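Student project report: review of the Dulladine tip handling kit

Group project, second year lab automation stream. Written up in March, a bit late.

What we were asked to do

Pick one automation product a small lab could realistically get hold of, use it properly, then say if it's worth the money. We went with the Dulladine tip handling kit. Dirameck sells it as an add-on for arms you already have, so no arm in the price. You get the software licence, a set of finger settings for common grippers, a teaching guide and a year of email support. Ours was a loan, 42 days, then back in the box.

Cost is $1,503 for the licence. Looked fair next to the other quote we got (Nullano, a closed benchtop unit, much dearer and needs its own bench). Kárason also make a tip module but it only talks to their own arm so we left it out of the comparison.

Setup

Took longer than the guide says. Guide says one afternoon. We needed three. Most of that was the gripper settings, the default closing force is too high for tips and it squashed a couple before we found the right menu. Once you know where it is, easy. Should be on page one and not in the appendix.

Teaching a rack is done by corners. Bring the arm to one corner hole, save, next corner, save, and the software fills in the rest of the grid. Good idea and the best part of the kit in our opinion. Does depend on the box not moving afterwards, see below.
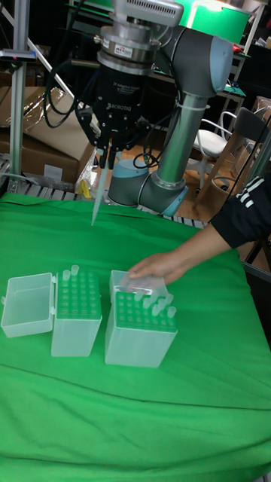 The kit has two modes, transfer and sort, and we only tested transfer. Transfer means pick a tip from one box, carry it over, put it down in a free hole in the other. Dirameck lists a whole bunch of supported grippers and the Robotiq 2F is on there, so we used that one and didn't need any custom fingers. The trouble is with lids. The software has no idea a lid exists, it just thinks of a rack as a flat grid with clear air above it. With the left box the lid folds right back and lies flat on the cloth, no problem. The right one had its lid up with a hand on it, and that hand isn't in the software either, so whoever is on lid duty has to know the path and pay attention. We ran at the lowest speed whenever someone was reaching in. The guide dosen't mention any of this. A clip or a stand for the lid would cost next to nothing and we think it should come with the kit.

Cloth was another thing. Green is good for seeing where the boxes are but fabric creases, and a box on a crease can sit a touch off level. Re-teaching the corners fixes it. We ended up smoothing the cloth before each session and re-teaching anyway, 7 minutes a go once you get quick.

Results

Long run was 17 transfers back to back. Most went fine. Misses were nearly all at the placing end, tip comes down slightly crooked, touches the rim of the hole and stops. The arm pauses and asks what to do, which is what you want, but the message on screen just says "place fault" and you have to work out the rest yourself.

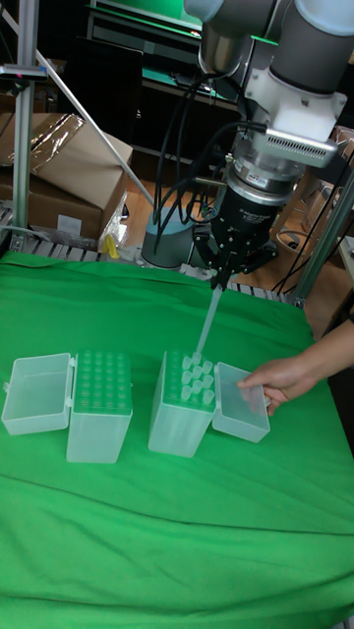
Crooked tips come from the grip. Two flat fingers on a round, tapered thing, it wants to tilt. Dirameck support answered our email by the next morning and told us to grip higher up and close slower. Helped a fair bit. They also said a grooved finger pad is planned but gave no date, and we can't review something that isn't out.

Compared to doing it by hand: slower. A person can refill a rack in no time. The kit only makes sense if the arm is sitting there anyway and the job is long and boring, or if you want it as a step in something bigger.

Would we buy it

For a teaching lab, yes. You learn heaps about frames, grip force and path planning from a really small job, and the corner teaching is simple enough for first years. For a working lab, not yet. Wait for the pads and for some kind of lid setting.

Things we'd change next time
Bare bench or a rubber mat, no cloth.
Tape the boxes down.
Test sort mode too, we ran out of loan.
Write down the gripper settings the first time, we lost them once and had to redo the lot.

Settings table and the run log are in the appendix, handed in seperately.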